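Garkgate Repair Group — minutes of the meeting held Thursday, November 12, 2020

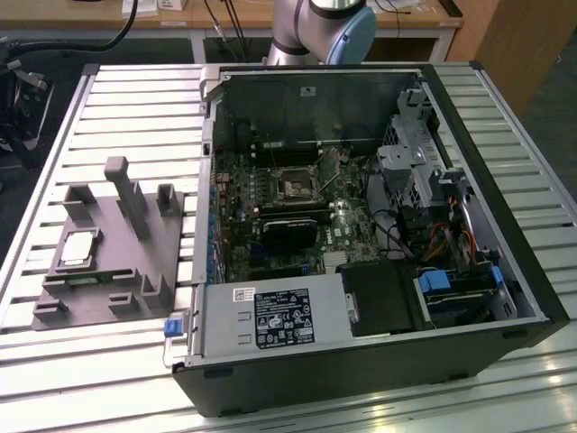 The Dell tower on the bench, side panel off and CPU socket empty.

Minutes taken by me, Salvador Nogueira, as Caruso had a cold and I was nearest the pen. Six of us present, two on the phone (the line from Dikport was dreadful, so sorry if I've missed anything you said!).

1. Last minutes
Agreed, apart from the spelling of Pinovden, which I've now put right.

2. The Dell
We spent far too long on this one, but I enjoyed it. The processor socket is empty and the bracket is up, so we need a processor before anything else can happen. I said I'd look for a second-hand one and was given a limit of £70. Please can everyone keep fingers and screwdrivers away from that socket in the meantime — the pins in there are not something I want to be straightening with a needle at midnight.

The hard drive is in its tray with the blue tabs at either end, and we agreed it gets wiped before the machine goes anywhere. There was a long chat about whether to swap the power supply as well. Caruso wants it tested first, I wanted to leave it alone, and testing won. It has the blue release handle, so at least getting it out shouldn't mean a hunt for the right screwdriver.

3. Money
We have £980 in the account. The parts order from Pinovden came to £179, already paid. I asked if we could have a proper box of thermal paste instead of those tiny sachets and got a yes, hooray.

4. Dikport school
They'd like to know how many towers we can let them have by April. We didn't want to promise a number tonight. I'll ring them and say we're working through the pile, Dell included.

5. Any other business
Cable ties: we've bought 200, and they live in the top drawer. Labels go on every machine, please, with the date it came in.

Next meeting to be fixed by email once I've heard back from the school.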